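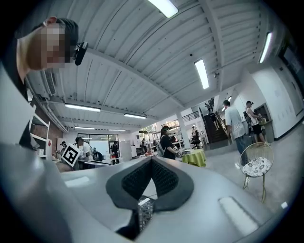

*Figure 1. Hand-held gripper, light grey housing and padded cradle, with a marker board held up at the workstation behind.*

# Hand-held gripper units: upkeep and repair

Progress report to the Brakham Fund, for the period from January to 22nd April

## Summary

The grant pays for the upkeep of the hand-held grippers used at the Pustine site. During this period 10 units were kept in service. Nineteen faults were entered in the repair log, and all but two have been closed. The two that remain open concern the same unit and are described under Outstanding matters.

Spending is within the agreed budget. No change to the grant is requested.

## Setting up

The set-up procedure was rewritten in January. Each unit is now checked against a printed marker board before it is issued, and the result is written on the card that travels with the unit. A unit which fails the check twice is withdrawn and goes to the repair bench.

The full check takes 10 minutes. Under the earlier procedure the check was done weekly, and faults in alignment were sometimes found only after several days of work had to be discarded. In this period 228 checks were recorded. The log does not yet separate first checks from repeats, and this will be corrected in the next version of the card.

## Cradle padding

Wear to the padding in the cradle was the most common fault. The mesh lining lifts first at the upper edges of the V, and once it has lifted the grip is no longer even. Two adhesives were tried. The first softened in use and has been dropped. The second, supplied by Phan, has held on every unit to which it was applied, although the earliest of those repairs is only seven weeks old.

Staff have been asked to report lifted edges at once and to leave them alone until the unit reaches the bench. Several linings were torn by well-meant attempts to press them back into place.

## Housings and fixings

Four housings were opened for loose fixings. The screws had been tightened by hand at assembly, with no set figure. A torque driver has been bought from Solari and the setting is now given on the repair sheet. No housing fixed in this way has come back.

Cleaning is done with a dry cloth at the end of each session. Spray cleaner is no longer kept at the workstation.

## Outstanding matters

One unit continues to fail its alignment check after repair. The housing and the cradle have both been replaced. It is being kept out of use, and a decision on whether to scrap it for parts will be made next month.

Delivery of spare linings was late and the stock fell to a single pack. The reorder level has been raised.

## Work planned for the next period

- Refit the cradle linings on the units that still have the original adhesive
- Issue the revised check card, with repeat checks marked
- Complete a short written guide to bench repairs, with a copy to the Fund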